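Lutbridge Household Store - Minutes, January, Friday session

Present: Maarja Grīnberga (chair), Stavros Krasniqi, Liis Ķēniņš (minutes). Apologies: Detlef Voß.

4. Donated goods. Pink fleece items will be kept bundled and shelved with textiles. Plastic bowls go to kitchenware - S. Krasniqi to relabel the shelf.

5. Budget. $342 approved for shelving.

6. Sorting table. Fleece and bowls may share the white tabletop until sorted.
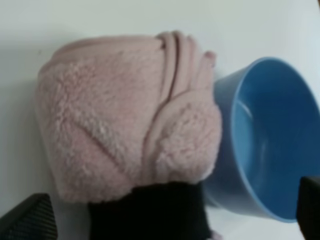
7. Next session. Opens at 9 a.m.; M. Grīnberga to bring the keys.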